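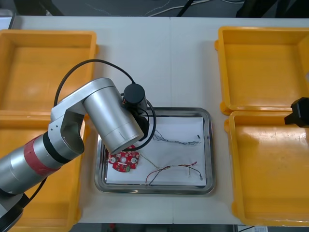

Jiromville Shared Workshop – Automation Group
Reference pages: Sorting cell

The Plastulley cell is a two-arm tabletop sorting station built by members of the Automation Group at the Jiromville Shared Workshop. It takes small electronic parts and wire offcuts from a central tray and places them in open bins at the sides of the table. The cell was put together from secondhand arms and general workshop stock, and it is used for sorting salvage from the electronics bench. Control runs on Irnico, a scheduling program written by the group.

Name

The cell takes its name from the storage room where the first arm was kept before the table was built. Older notes in the workshop log call it "the bench sorter" or "bench 2." The later name has been used on all wiring sheets since the second arm was fitted.

Layout

The work surface is a white tabletop made of two table sections set edge to edge. The joint between them leaves a shallow seam, and the tray is placed clear of it so that the rim sits flat. The tray is rectangular stainless steel with rounded corners. Its polished floor gave false edges in early vision tests, and a sheet of white paper is now laid inside before each run. The paper is replaced when it becomes creased or marked.

Yellow plastic bins stand to the left and right of the tray, two on each side. They are shallow, with thick rims and a handle lip on each short edge. The low walls let the gripper descend without a separate clearance move. Bins are assigned in software, and the assignment can be changed between runs:

Upper left: bare circuit boards and boards with few components
Lower left: single wires and short offcuts
Upper right: bundled or twisted leads with a connector
Lower right: joined leads and rejected items

Light scuffing of the bin floors has no effect on operation. Glare from the plastic can affect detection of parts already placed, and for this reason Irnico does not inspect bin contents. It keeps a running record of each release instead.

Arms and grippers

The arms work from opposite sides of the table. The left arm has silver cylindrical links with a black joint ring and a red band on the lower part of the arm. Each arm carries a black gripper. The cable to the left gripper is run outside the arm in a wide loop. Internal routing was tried and abandoned after the cable bound at the elbow during full wrist rotation.

The outside loop needs slack at both ends. Too little pulls on the gripper connector when the arm reaches its far bin, and too much lets the cable hang into the tray, where it may drag loose wires. Slack is checked by hand at low speed after any change to the home position.

Only one arm may enter the space over the tray at a time. Irnico treats this space as a lock: an arm requests it, holds it until the gripper is clear of the rim, and then releases it. The waiting arm is parked on its own side, above the bins.

Control

Irnico stores each run as a plain text job file. A job file holds up to 128 pick entries, each with a position, a gripper angle, a closing width and a target bin. The controller retries a failed pick 4 times before marking the item as skipped and moving to the next entry.

Pick order is set by the Nwankwo rule, a local method in which items with no overlap are taken first and long flexible items last. The rule was adopted after test runs in which a wire lifted early pulled a board across the tray.

Test set

The group keeps a small test set for checking the cell after maintenance. It includes a round red circuit board with notched edges, a bundle of thin gray and blue twisted wires ending in a small black connector, a set of red and black wires with short exposed ends, and a thin pale tan wire. Parts are laid on the paper by hand. The board is gripped across its edges, clear of the green component near its rim. The twisted bundle is taken close to the connector, where it is stiffest.

The longest recorded test series ran to 164 picks. Most of the skipped items were single wires lying flat against the paper.

Known limits

Thin wire remains the main weakness of the cell. Fingers that close parallel to the tray floor tend to slide over it, and lowering the gripper further can tear the paper. A pair of tapered fingertips has been drawn but not yet fitted – the present mounting screws are too short for them.

The cell has no means of separating tangled leads. Tangled items are sent whole to the lower right bin and sorted by hand.

See also

Irnico job file format
Nwankwo rule
Tray and bin stock list
Electronics bench: salvage intake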